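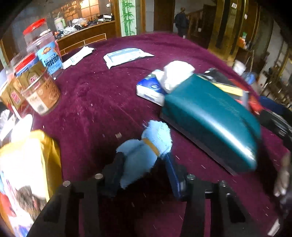 2 min read

If you've been putting off your trip to the Jillow lantern weekend, I've got good news, because the night boat is coming back this November! I had a message from Hae-won Yang at Tritel (they run the little ferries out of Joo harbour) and she says there'll be one late sailing each evening, leaving at 9.40pm, so you can stay for the last of the lanterns and still get back to your bed on the mainland.

I did this trip two years ago, before they dropped the late boat, and I loved it – freezing cold, everyone squashed up on the benches with paper cups of soup, and somebody's uncle singing the whole way across. Last year I had to leave before the procession had even reached the bridge and I sulked for a week.

The boat has 119 seats and you do need to book. Return tickets are on sale at the harbour kiosk now and they've told me the online ones will follow.
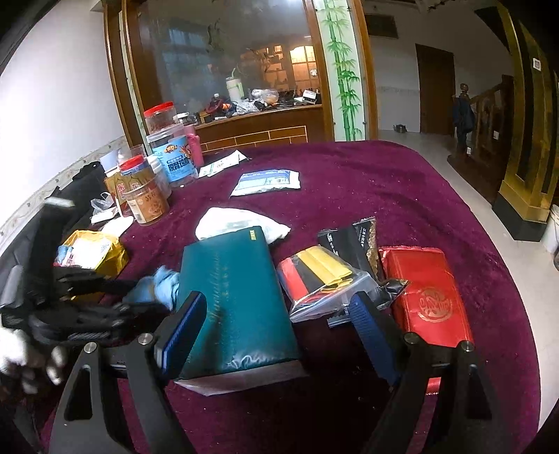

A soft cloth and a teal cover with gold lettering

If you'd sooner stay over, Tisano guesthouse still has a few rooms, though the ones at the front go first (mine looked at the bins, but breakfast was lovely). Bring a proper coat, a torch for the harbour path and some cash, as most of the food stalls didn't take cards when I went. I'm on the first night sailing with my sister, so come and say hello if you spot us – I'll be the one hogging the seat by the heater!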